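Historia de la Navegación y de los Espacios Marítimos
Unidad 4. El sondeo y la medida de las profundidades
Material de apoyo para la sesión teórica
Revisado el 14 de mayo de 2025

4.1. Planteamiento

La presente unidad examina los procedimientos empleados para conocer la profundidad del mar antes de la generalización de los métodos acústicos. Se recomienda la lectura previa del capitulo de O. MacLeod incluido en el dosier de la asignatura (páginas 13 a 44).

4.2. La sonda de mano

El instrumento más antiguo y difundido es el escandallo: un peso de plomo sujeto a un cordel marcado a intervalos regulares. La base del plomo presentaba una cavidad que se rellenaba de sebo, de manera que la muestra adherida permitía reconocer la naturaleza del fondo (arena, fango, conchuela). Los derroteros recogían ambos datos, profundidad y calidad del fondo, y el piloto los cotejaba para estimar su posición cuando faltaban referencias en tierra.

4.3. El sondeo en aguas profundas

A partir de cierta profundidad, el peso del propio cabo impedía percibir el instante en que el plomo tocaba fondo, y las corrientes desviaban la línea de la vertical. Ambos factores conducían a valores excesivos. Durante el siglo XIX se ensayaron lastres desprendibles y, más adelante, se sustituyó el cáñamo por alambre de acero, de menor sección y menor resistencia al agua.
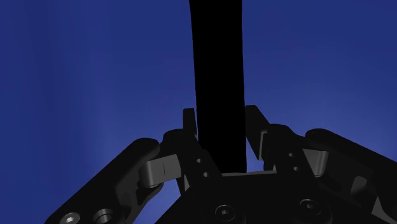 Figura 4.1. Elemento vertical oscuro sobre fondo azul. Imagen generada por ordenador.

4.4. El sondeo acústico

La ecosonda mide el tiempo transcurrido entre la emisión de un pulso y la recepción de su eco. La profundidad se obtiene multiplicando la velocidad del sonido en el agua por la mitad de dicho tiempo. La velocidad varía con la temperatura, la salinidad y la presión, por lo que toda campaña exige la correspondiente corrección.

4.5. Ejercicio

El cuaderno de la campaña de Evcombe, transcrito por J. Rautiainen, consigna en una misma estación 1205 metros con cabo de cáñamo y 948 metros con alambre. El alumnado expondrá por escrito las causas posibles de la discrepancia e indicará qué información adicional solicitaría antes de aceptar una de las dos cifras. Extensión máxima: dos páginas. La entrega se efectuará a través del aula virtual; para la convocatoria extraordinaria, el plazo se abrirá en agosto.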